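# The Second Life of Office Desktops

A business desktop is usually retired on a schedule. The lease ends, the warranty lapses, or the accounting department finishes writing the machine down, and a pallet of working computers leaves the building on the same afternoon. The condition of the hardware has little to do with the decision.

What happens next depends on who receives the pallet. A scrap processor will weigh it. A refurbisher will test it, and the difference in recovered value can be large. The trade between those two outcomes has grown into a specialized business with its own grading language, its own arguments and its own recurring mistakes.

Sustonix, a refurbisher with a warehouse in Kurden, takes in desktops from insurers, school districts and a county court system. Pejman Vahidi runs intake. He sorts by model before anything is switched on, and he keeps unlike units apart even when they carry the same product name. Manufacturers often change a board or power supply partway through a production run, and a spare pulled from one revision may not suit another.

"The label on the front is marketing," Vahidi says. "The label on the bottom is information."

## Intake and data

Storage comes out first. Drives are logged against the serial number of the host machine, then erased or destroyed according to the contract. Court drives are always shredded. Insurers mostly accept erasure with a certificate, and the school districts vary.

Magnetic drives can be overwritten in full, a slow but well-understood process. Solid-state drives are handled differently, as the controller spreads data across cells that the host system cannot address directly. The normal method is a sanitize command built into the drive, followed by a verification read. A drive that fails verification is treated as unerased and goes to the shredder.

Firmware passwords cause more delay than dead parts. A machine locked at the firmware level may be in perfect electrical order and still have no resale value until the former owner supplies the password or releases the lock. Sustonix now asks for those records before collection. Compliance is uneven. In October one customer delivered 27 locked towers, and the passwords were eventually found in a spreadsheet belonging to an employee who had left.

## What wears out

Processors seldom fail in office service. Memory modules are nearly as durable. The parts that age are mechanical, thermal or chemical: fans, power supplies, coin cells and the thermal compound between the processor and its heat sink.

Fans are judged by ear and by speed reading. A bearing that ticks at startup is replaced even if the reading is normal. Power supplies are tested under load, since a tired unit can hold its voltages at idle and drop out when the machine is working. Coin cells are replaced in every unit as a matter of routine.

Dust is a better guide to history than most paperwork. Machines that stood on carpet carry a felt-like mat across the lower intake. Machines from print rooms have a fine dark powder on the fan blades, and those from kitchens or workshops may have a film that compressed air will not move. Film of that kind traps heat and holds moisture against the board. Vahidi grades such units down before testing and rarely has reason to grade them back up.

## Sockets and seating

The processor socket deserves separate treatment. Most recent desktop boards from one major line of processors place the contacts in the socket, as a field of fine sprung pins, with flat pads on the underside of the chip. Other designs have put the pins on the chip itself. In the first arrangement, a careless removal damages the board; in the second, it damages the processor.

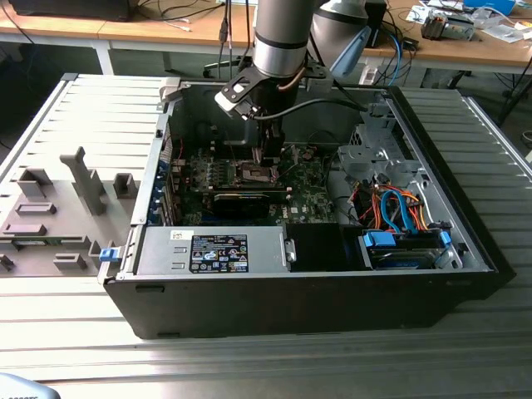

Should the processor be taken out of every tower that comes in for refurbishment? Only when there is a reason to, such as an upgrade, a suspected bad contact or a board swap, as each removal adds a chance of bent pins and gains nothing on a machine that already passes its tests.

The heat sink is another matter. On a machine more than four years old, Sustonix removes it, cleans both surfaces and applies new compound. The computer is run until warm beforehand, which softens the old material. A cold heat sink pulled straight up can bring a pinned processor with it - still clamped, in some designs - and the pins seldom come out straight.

## Grades and buyers

Ľudovít Baláž buys finished machines for Stestine, a reseller that supplies small offices and tutoring centers. He objects to the way the trade grades. The common letter system leans heavily on appearance, so a scratched tower with a new power supply may be priced below a clean one with its original parts.

Baláž wants two grades on every unit, one for the case and one for the electronics. Sustonix has used the split system on his orders for two years. Its other large customer, Yatsenko, prefers a single letter because its storefront software has only one field for condition.

The split grade also changes what gets repaired. Under a single letter, a technician may spend time polishing a side panel to move a machine up a grade. With two, the same time can go into a fan or a new coin cell, and the panel can stay scratched. Stestine's buyers mostly put the tower under a desk.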